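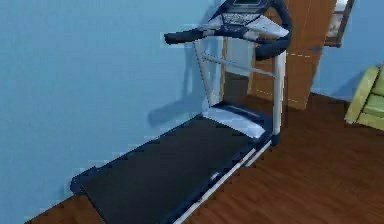 The Treadmill Testers Get Their Mornings Back

At Marnwood, which services exercise equipment for gyms and hotels, the day used to begin with walking. Somebody laced up, stepped onto a belt and walked while a coworker crouched by the motor hood and listened. Then the next machine, and the next. On a busy Wednesday a technician could go home having covered more miles than most of the gym members who would use those treadmills.

Now a lot of the walking belongs to a test system called Flitico, and I spent a happy day at the Brilville shop watching what that has done to the place. A weighted roller goes down on the belt and runs a program of speeds and inclines, start to finish, while sensors log motor current, belt drift and heat. It did 400 runs in its first season, and 359 of them finished without a person having to step in. The other 41 are the ones everybody wanted to tell me about!

Before any roller touches a belt, the whole job is rehearsed on screen. The planner loads a simulated room, puts a treadmill in it and checks how much space there is to work. It's a lovely little world, blue walls and a reddish wood floor, with a green armchair over at the side. A treadmill pushed up close to a wall is a classic headache, and so are handlebars that loop out past the uprights. Working that out at a desk with a cup of coffee beats finding out in a hotel basement with the manager watching.

What struck me most was how the jobs have shifted. Two of the technicians who used to walk belts all morning now build the rehearsal rooms, working from sketches and measurements they take on site visits. Neither had touched 3D software before. The training took 13 weeks, squeezed in between regular repairs, and one of them told me she'd gone home cross-eyed for most of it. She is now the person others come to when a model won't load.

The ears are still needed. A good technician can hear a dry deck from across the shop, and the system's log will show a small bump in current that could mean several things. So the crew has kept a listening round after lunch, where somebody gets on and walks the old way, and any machine that sounds wrong goes back on the bench whatever the numbers say.

It hasn't all been smooth. The early shift lost some overtime when the test runs moved to the night, and that took a long, grumpy spring to sort out with the parent company, Wiegand. Pay grades were rewritten for the modeling work. A few people still miss the exercise, and almost every day at ten somebody picks a repaired treadmill, sets it to a brisk pace and goes for a walk.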